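Support > Events Platform > Closed tickets > 1289

Ticket 1289: Seminar registrations accepted but missing from attendee export
Product: Inditard registration module
Reported by: Rukau Institute, events office
Status: Closed
Opened: 2021-04-20

Summary: the public form for the Vurkdale economics seminar shows a confirmation page, but the attendee list exported for the dinner seating plan is short by 72 names.

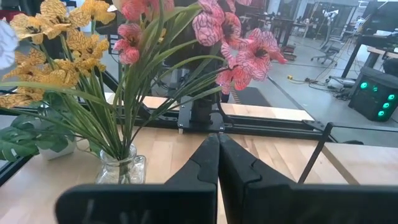
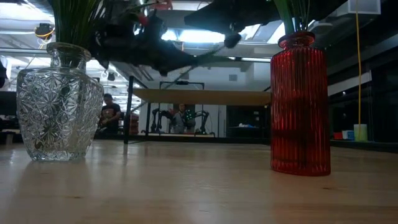
Export was run twice from the admin panel with the same result. The missing records are present in the database and have valid confirmation codes. All of them carry the session tag "dinner" and none carry "lecture". The event page was checked next: the header text and the speaker abstract load normally, so a media or cache fault was ruled out. Form submissions return code 200.

Log

Step 1. Cleared the export cache. No change.

Step 2. Exported with all filters off. Missing records appear. Fault is in the filter, not the storage.

Step 3. Compared the saved filter with the one used for the February lecture. The dinner event was cloned from the lecture, and the clone kept the old session ID. Registrants who signed up for both sessions pass the filter. Dinner-only registrants do not.

Step 4. Replaced the session ID by hand and saved. Export still short. The panel writes the new ID to the draft only.

Step 5. Published the draft, reran the export. All 72 names present. Six rows have the affiliation field cut at the first comma (e.g. "Jõgi Foundation, Policy Department" becomes "Jõgi Foundation"). Separate fault, caused by unquoted fields in the CSV. Switched the export to tab-delimited as a workaround.

Resolution: after cloning an event, open Sessions, reassign the ID, and publish before taking registrations. The clone dialog will get a warning in the next release. CSV quoting is tracked separately.

Note on limits: exports over 2000 rows are split into two files. Does not apply to this event.

Related tickets
Confirmation e-mail sent in wrong language
Speaker biography not saved after preview
Donor names visible in public guest list

Contact support | Back to top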